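Battery Sorting with Two Arms – Project Gallery

Velar is our study of how well a two-armed robot learns to sort loose batteries into bins from human demonstrations. Johanna Bühler started it in December, and the main question was how much a policy gains from wrist cameras when the objects are small, shiny and close together.

We recorded 400 demonstrations and trained 2 policies on them, one with the overhead view alone and one with the wrist views added. Each was tested on the same set of layouts. A run counted as a success only if every battery ended up in a bin. 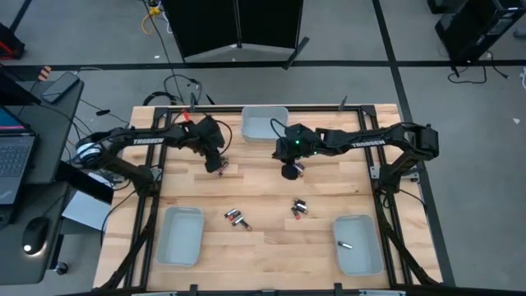 Two arms, three bins and a battery in the left gripper.

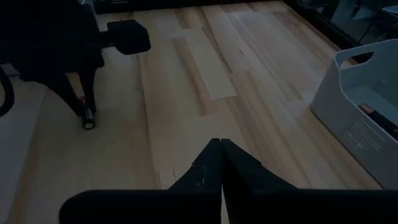 Wrist view with the fingers closed and a battery in the gray bin. 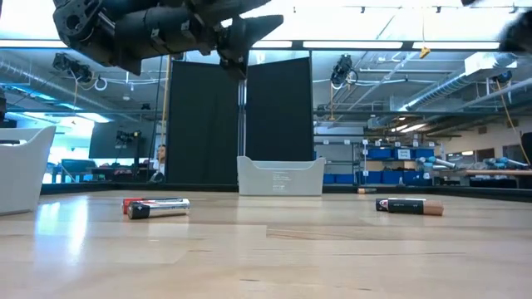 Batteries on the tabletop, seen from the side.

The policy with wrist views failed 10 runs in the final test. The overhead policy failed 17, mostly on batteries that were touching each other. Both had trouble when a battery rolled after a missed grasp – neither had seen many recoveries in training. We are now recording more of those, and the next round will use the Drenix controller on both arms so that the timing matches.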